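Trindside swimming pool to reopen in September with early morning hours

TRINDSIDE - After a long and rather dusty closure, the neighborhood swimming pool on Machala Street will open its doors again in September, and the folks who have been driving clear across town for their morning laps are, to put it mildly, pleased.

The pool has been shut for 9 months while crews replaced the old boilers, retiled the shallow end and fixed the stubborn leak under the changing rooms that regulars had been stepping around for longer than anyone cares to remember. The town council signed off on the last of the work this week, and the front desk is already taking names for lessons.

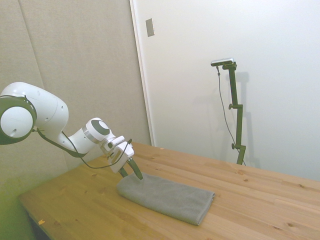
Earlier mornings, later evenings

The biggest change for most swimmers will be the clock. Doors will open at 6 a.m., a full hour earlier than before, and the lap lanes will stay open until 9 in the evening. Pool manager Hedvika Štěpánek said the early hour was the one thing people kept asking for when the town sent around its survey last winter, which drew 2513 replies.

"We had nurses coming off the night shift, bakers, a few parents who want a quiet half hour before the school run," Štěpánek said. "I read as many of those forms as I could, and I felt like I was getting letters from old friends. I really do hope they all come back and say hello."

A book of swim tickets bought before the closure will still be good, and there is no need to trade it in. Towels can be borrowed at the desk for a small deposit, as before, though bringing your own is always welcome.

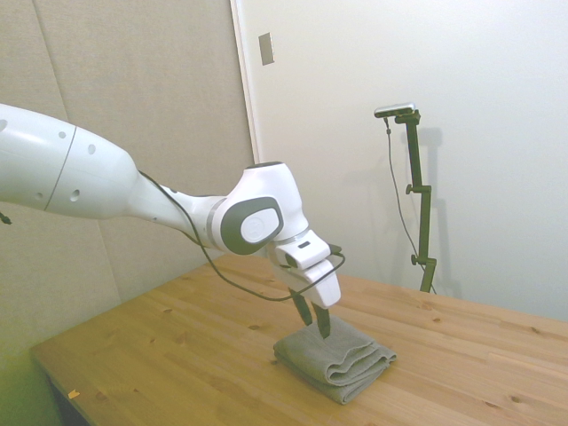 By Emília Urban
Trindside neighborhood desk

Lessons for beginners of every age fill up quickly in this part of town, and this fall will likely be no different. The new schedule has 29 classes a week, including a gentle water exercise hour at midday and a class for grown-ups who never learned to swim and would like to, at long last, without an audience of giggling ten-year-olds.

That class will be taught by Ľubomír Bartoš, who gave lessons at the Kundisau lake beach for many summers and is known to a good number of Trindside families already. He said the first evening is mostly talking, blowing bubbles and getting used to the water - nothing to lose sleep over. 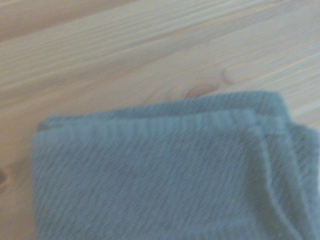

Parking and getting there

The lot behind the building is still being paved and will not be ready for opening week. Until it is, drivers are asked to park at the library and walk the two blocks over. The bike racks have been moved to the front steps, under the awning, and the bus stop stays where it was.

Přemysl Kováčik, who has swum at the pool since he was a boy, plans to be in line on the first morning with his sister and, if she can be talked out of bed, his granddaughter. "I've missed the water, sure," he said, "but I've missed the coffee and the chatter afterward just as much."
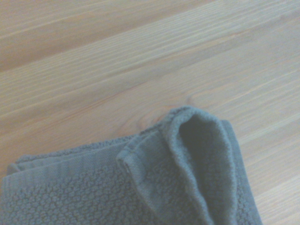
A folded towel on a light wooden surface.

Sign-up for lessons is open at the front desk and by phone until all the places are taken.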